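Cell Practice Board > Grippers and Handling > Written rules for translucent parts

Thread: Clearance and table-state rules for tinted plastic, draft for comment

torque_ledger
Posted Oct 16, 2020

I maintain the handling rules for our bench cells. The current sheet was written for opaque parts and it does not cover tinted transparent plastic well. Before I issue revision 2 I would like comments from people who run similar work. Draft text follows. Numbers are in millimeters.

1. Table state. The surface is wiped before each block of 200 picks. Any mark that does not wipe off is logged with its position.

2. Spacing. Upright parts stand with at least 80 between walls if the gripper approaches from the side. Parts closer than that are picked from the front only, nearest first.

3. Approach. Fingers are fully open before the wrist drops below the rim height of the tallest part on the table.

4. Wrist view check. The operator looks at the wrist view at the standoff pose and confirms that both fingertips show and that the target is clear of them. A part that runs out of view is not a valid target from that pose.
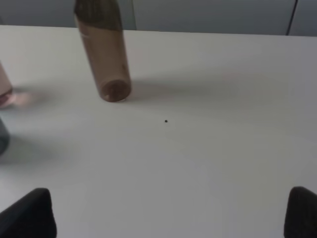 5. Tinted light. Colored light on the table next to a part is not part of the part. Segmentation is accepted only if the mask stops at the wall of the plastic.

6. Overlap. If one part is seen through another, the rear part is not a valid target until the front part is removed.

Rules 5 and 6 are new. Rule 2 used to say 77, which was the finger width plus an allowance that no one could trace. I rounded it up.

stator_wind
Reply 1

Rule 4 is too strict as written. A tall bottle near the back of the table will run out of the top of a wrist view at almost any useful standoff. The brown one in your picture does exactly that, and its base is in plain view. For a side grasp the base and the lower wall are enough. I would write "the grasp region and the base must be in view" and drop the requirement for the whole part.

Rule 3 is fine. We use the same wording.

mm_and_deg
Reply 2

Disagree with stator_wind. If the top is out of view you do not know the height, and rule 3 depends on the height of the tallest part. You can't relax 4 without breaking 3.

stator_wind
Reply 3

Height comes from the part list, not from the wrist view. If your cell doesn't have a part list you have a bigger problem than rule 4.

mm_and_deg
Reply 4

The part list says what should be on the table. The check exists for the cases where that is wrong. We ran the Benari line with list heights only until March and then stopped, after a finger came down on a bottle that was on the list without its cap and on the table with it.

torque_ledger
Reply 5

Both points taken. Proposed split:

4a. For a side grasp, the base and the grasp region must be in view at standoff.
4b. If the top of any part is out of view, its height is confirmed from a second pose or from the fixed camera before the wrist descends.

Does that work for cells without a fixed camera? The second pose costs time but it is only needed once per layout.

quiet_flange
Reply 6

4b works for us. We have no fixed camera and already do a raised pose at the start of each layout.

Question on rule 1. What counts as a mark? There is a small black speck out in the open white area in your first picture. Is that logged or wiped?

torque_ledger
Reply 7

Wiped first. If it is still there, logged. The log entry is position and size, nothing else. The reason for logging is that a fixed speck gets picked up as a feature by the tracker, and then people argue over whether the table moved.

quiet_flange
Reply 8

Then please put that order in the rule. "Wipe, look again, log" is shorter than what you have.

mm_and_deg
Reply 9

Rule 6 needs a definition of "seen through." With opaque parts, overlap is a yes or no question. With tinted tumblers you get both outlines at the same time, and the mask for the front cup may take in some of the rear one. Our operators at the Uneo site were split on whether that was an overlap at all, given that they could see both cups perfectly well. Do you have a view that shows the case?

torque_ledger
Reply 10

Yes. This goes into the appendix for rules 5 and 6. The teal cup is the valid target. The mauve one is not, for two separate reasons: its base is behind the teal plastic, and its far side is out of view on the right. The pale cyan on the table beside the teal cup is the rule 5 case.

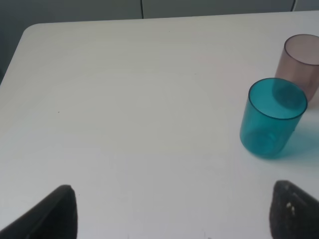
Fig. 2. Overlap of two tinted tumblers, fingers open. Front cup valid, rear cup not valid.

Proposed definition: "Part B is seen through part A if any of B's outline is visible inside the outline of A." It doesn't matter how clear it looks to the operator.

stator_wind
Reply 11

Good definition. I would still allow an exception for a top grasp on the rear cup. The rim is what you grasp, and most of the rear rim in that view is not behind anything.

mm_and_deg
Reply 12

No exception. Part of that cup is past the right edge. It fails your own wording from reply 1, since the grasp region is not in view. You would have to move the wrist to see it, and at that point you may as well apply the rule from the new pose.

stator_wind
Reply 13

Fair for that pose. I maintain it for the general case. We do top grasps on rear tumblers in the Urnus cell and the approach never comes near the front wall.

torque_ledger
Reply 14

I will leave it out of revision 2 and list it as open. If you can send the approach angles from the Urnus cell I will look at a 6b. It would have to state a minimum gap between the outside of the finger and the front rim, and I don't have a number for that.

pad_wear_log
Reply 15

Nothing in the draft covers the fingers. In Fig. 2 the right one has small white specks on it. On clear plastic we treat anything on a pad as a stop until it is cleaned, as grit scratches the wall and the scratch then shows up as an edge in every later view. Suggest:

7. Fingers. Both pads are inspected at the same interval as the table wipe. Loose material is removed before the next pick.

torque_ledger
Reply 16

Accepted as rule 7. Same interval as rule 1, so one entry on the sheet covers both.

quiet_flange
Reply 17

One entry, but two check boxes please. On the Urban sheet they were merged into one and people ticked it after doing the table only.

torque_ledger
Reply 18

Two boxes. Revision 2 will carry 4a, 4b, the reworded rule 1, the overlap definition and rule 7. The 80 in rule 2 stands unless someone objects with a measurement.

mm_and_deg
Reply 19

I object to the 80 but I don't have the measurement yet. Leave it in for now.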